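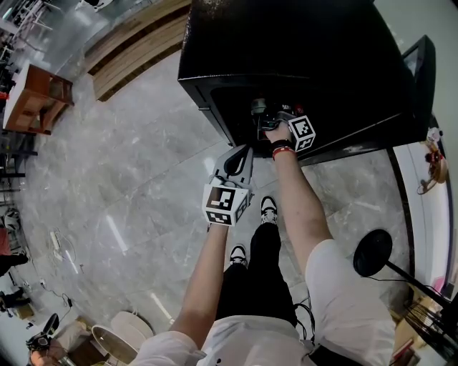
Furniture fixers wanted for our Saturday bench (paid, part time)

Posted 2021-11-18

Hi, I'm Solange, and I run the workshop side of Wurkum. We take in cabinets, stools, shelves and display pieces from offices and shops that are closing or moving, get them working again, and send them back out to people who need them. I'm looking for 4 new people to join us, starting in March, and I'd love it if one of them was you.

So what would you be doing? Mostly hinges, catches, runners and locks. I know that sounds small, but you would be amazed how many perfectly good cabinets get thrown out over a catch that sticks! A big black one came in from Temeck last winter and the body was in lovely shape, and the only thing wrong with it was a bent strike plate that took Reinaldo ten minutes. We get a lot of those. We also get wobbly stools, scratched tops, shelf pins that have gone missing (always one, never the full set) and the occasional bench that needs new slats.

You'd work in pairs. I pair everyone up for the first six weeks, usually with Reinaldo Magalhães or with Sointu Tikkanen, who does our finishing and is very patient about gloss – gloss shows everything, so you will learn to love a clean cloth. After that you pick your own jobs off the board.

What I'm hoping for

You've put together or taken apart furniture before, at home or at work. I don't mind which. You're fine crouching down and reaching into awkward places, and you can lift one end of a cabinet with someone on the other end. You write things down. Each piece has a paper tag and I need the tag filled in before it leaves the floor, even when it's late and you want your coat.

You need to be 18 or over. No certificate needed, and I don't care how old you are past that. Our last group had a retired bus mechanic and a pastry cook in it and they were both terrific.

The practical bits

Saturdays, 9 to 3, with a proper lunch in the middle. There's also a short evening shift in the week if you want more hours, but you don't have to take it. Pay is by the hour and goes up after the first six weeks. I'll tell you the rate when we talk, and you can ask me anything you like about it. Wear sneakers or other flat closed shoes. Hard floors get tiring, so pick a pair you can stand in. Tools are ours, though plenty of people bring a favorite screwdriver.

We're on the ground floor, next door to Furilska. Street parking is easy on weekends and the bus stops on the corner.

How to apply

Please don't send me a long resume. Send a few lines about something you fixed, or tried to fix and made worse (I like those too), plus a phone number and the best time to call. Drop it in the box by the front door or give it to Josphat Odera at the desk. He'll set you up with a time to come in for a trial morning. The trial is paid as well, and you'll get one piece to look at with me standing nearby, being nosy.

If you applied last time and we ran out of places, please apply again – I kept your note and I'd be happy to see your name.

Solange Seixas
Workshop lead, Wurkum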